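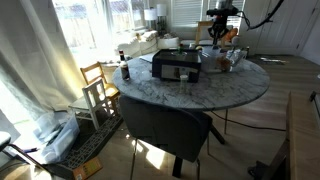
Malachy Kinsella
Third winter of trying to keep sourdough going in a cold kitchen. A few notes, as people keep asking.

My starter is 64 days old this Saturday. Fed once a day, equal weights of flour and water. I keep it on top of the fridge — warmer there than on the worktop.

Flour matters less than I thought. I used Sheehan strong white until October, then changed to a bag of wholemeal from Zutska. It rose a bit faster and tasted sourer. Both made decent bread.

The first prove takes far longer in November than any recipe says. I leave mine overnight and shape it at 7 in the morning. If it still looks flat I go and have breakfast.

I made 3 loaves last week. One was good, one was too dense, one stuck to the basket and came out in two pieces. Rice flour in the basket sorts that out.

Tomás Ó Riain asked about salt. I use two per cent of the flour weight, and I add it half an hour after mixing.

For storage — cut side down on the board for the first day, then a cotton bag. Slice and freeze whatever is left on day three.

Rye next. I'll post the recipe if the first one is edible.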